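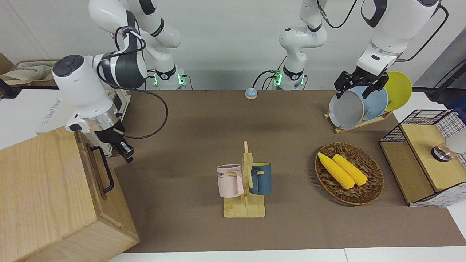
I sell the Prutent two-arm kit out of my shop in Cundbridge, and the first thing people ask me is whether it can do the dishes yet. Well, sort of! Putting things away is where I'd start, and I'd start with plates. A dish rack is a kind place for a gripper: the plate stands on edge, the rim is right there at the top, and the left arm can take hold of it the way it has the grey one, with the pale blue and the yellow lined up behind. Mugs on a mug tree are harder (pegs are short, handles point wherever they like), and I wouldn't promise you corn on the cob at all.

What you get
Two white jointed arms, two black parallel grippers, cables, and the Delorme control box. The kit is $2,798. Spare gripper fingers are $86 a pair, and you'll want a pair, trust me.

How good is it, really?
I ran 300 plate pickups over November before I'd list this thing. My best settings came out of that and they ship on the box, so you don't have to start from zero like I did. Washing, no. Scrubbing a pan, no. Folding towels, please don't ask me, I spent a whole evening on one towel. Moving sturdy things between places you've set up for it, yes, and I still get a kick out of watching it.

Shop work
Same story on a bench. Loading parts into a tray or a slotted rack is fine. Anything tangled or floppy is still a job for you.

Before you order
Clear a solid table and bolt the bases down along the back edge. I like a mat on top, it cuts the clatter a lot. The Prullura software runs on a plain desktop computer, and the setup guide is 63 pages, but most folks only need the first chapter. Leave room for the elbows, too, they swing higher than you'd think!

Ships from Cundbridge. Spare cables are listed separately.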